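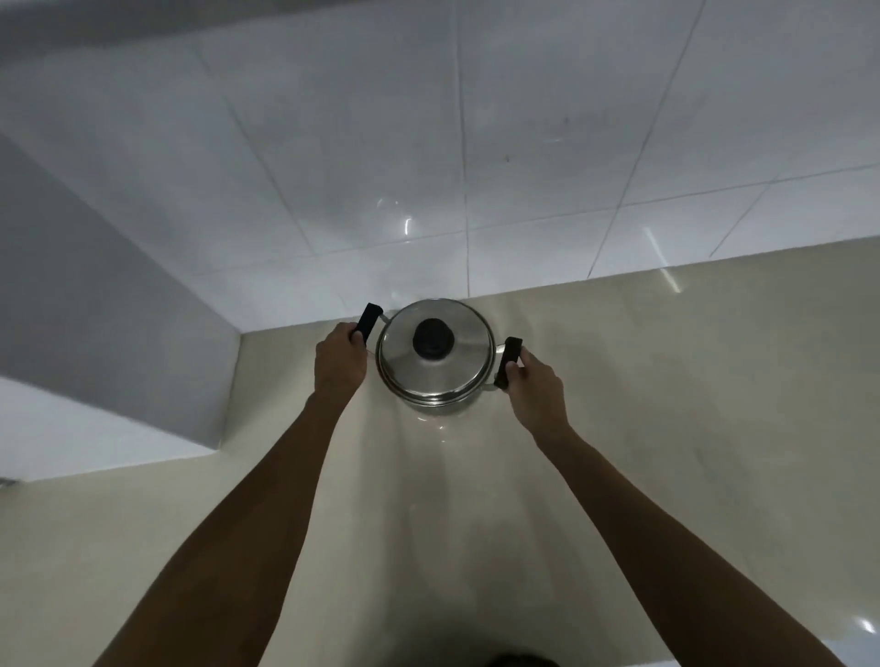
Chapter 4. Saving Seed from Beans and Peas

In this chapter you will learn when a pod is ready to pick, how to dry the seed, and how to store it until spring. Beans and peas are good crops for the beginner. Their flowers usually pollinate themselves, so the young plants are mostly the same as the parent.

Choose the healthy plants early in the season and mark them with a string.
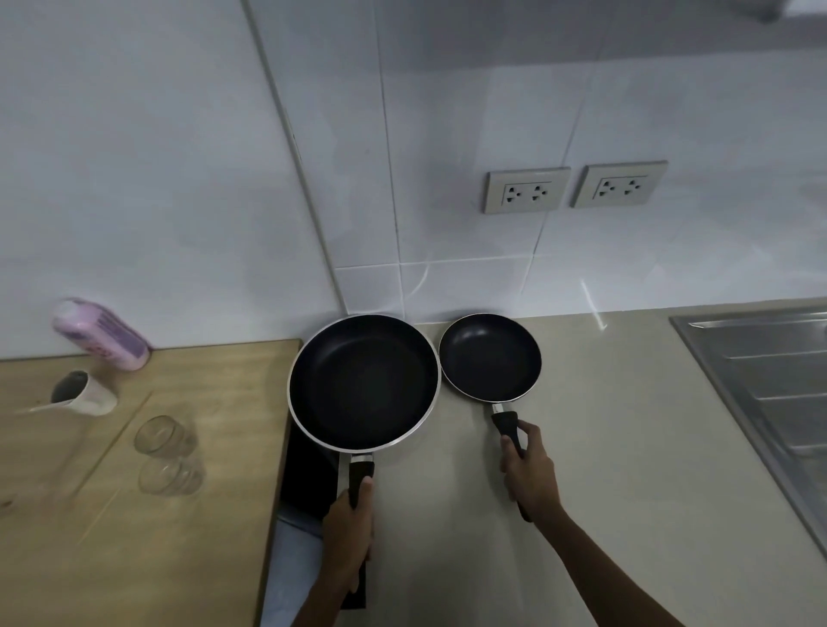

Do not eat from these plants. Leave the pods on until they are brown and the seeds make a noise inside, which in the Pludcombe garden happens in August. If heavy rain is coming, pull the whole plant and hang it under a roof. 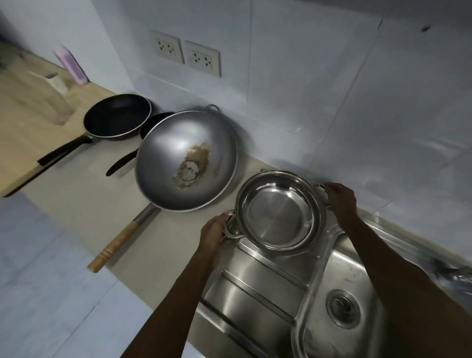

Figure 4.1. A round steel pot held by its two side handles.

The Pludcombe garden saved 400 bean seeds from one short row. We test 40 of them on wet paper before we store the others in a closed jar.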